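Pre-show checks, main room at Padance
Updated March, for Elell and the Lightfoot double bill

Same running order as last time, with comments added where we learned something. It's a gorgeous bill (two drone sets and a live tape piece, what a night!) so let's give it a room that works. Tick, initial, pass it on.

POWER
[x] Stage feed tested at both ends. Fine.
[x] Synth table on its own circuit, away from the lights. The hum has gone completely and the quiet passages are going to sound wonderful.
[ ] Spare extension leads tested. 3 still without a label. Please don't use those.

RIGGING AND SPEAKERS
[x] Safety bonds on all flown speakers. Checked by hand from the tower.
[x] Sub stacks strapped. Elell's low end really does travel, so go round again after soundcheck.
[x] Projector clamp tight, second bond fitted.
[ ] Gauze clear of the lamps. Left side hangs closer than I'd like. Nyokabi to raise it before doors.

FLOOR AND EXITS
[x] Cable ramps down across the centre aisle.
[x] Rear fire door opens fully. It was sticking, now it swings beautifully!
[ ] Exit sign over the bar side flickers. Lamp ordered, must be in before we open.
[x] Cushions kept out of the marked lanes. People love lying down for this music and I'm all for it, but the lanes stay clear.

SOUND LEVELS
[x] Meter calibrated.
[x] Earplugs at the door and at the bar.
[ ] Warning notice up at the entrance. The old one says "strobe", and there's no strobe this time.

HAZE
[x] Detector isolation agreed, form 858 signed and in the folder.
[ ] Isolation lifted after the last set. Whoever locks up, please write the time here.

TAPE MACHINES
[x] Covers on, reels clear of sleeves and scarves.
[x] Table steady. Priva's loop runs right round a mic stand, so that stand is now weighted and taped off. Such a lovely thing to watch, give it space.

Capacity for floor seating stays at 53. Doors at 7.

Checked by Salamatu Akpalu
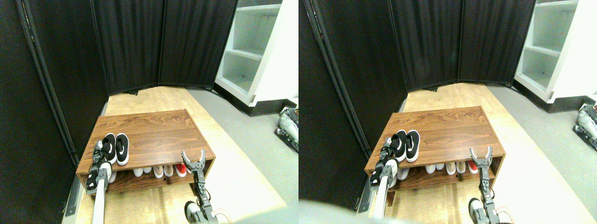
Nyokabi Gachanja: Gauze is up and well away from the lamps now, so you can tick that one. I'd also move the earplugs at the bar to the near end, people couldn't find them at the last show. And can we add the balcony rail to the list? I gave it a good shake and it's solid, but it ought to have its own line.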